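Prondov Institute of Household Studies
Course handout, Unit 5: Small Refrigerators
Instructor: Josphat Rotich
Issued 17/01/2023

This unit covers the loading of compact refrigerators in dormitory rooms and small offices. Students should read it before the practical session in Room 243.

Trays are the preferred means of storage. A rectangular tray keeps small items together and may be withdrawn in one motion. The door must be opened fully before a tray is brought to the compartment, and the tray is to be kept level until it rests inside. 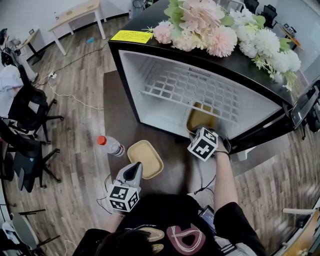 Wire shelves allow cold air to circulate between levels. Items placed against the rear wall may block the vent and should be moved forward. Bottles are stored upright where height permits; a bottle laid on its side must have its cap fully tightened.

The top of the appliance is not a work surface. Light decorations are permitted, provided they do not hang in the path of the door.

Students will submit a loading plan to Vojtěch Sokol at the Osden office. The plan carries 40 points. Late plans are accepted only with written permission from the instructor.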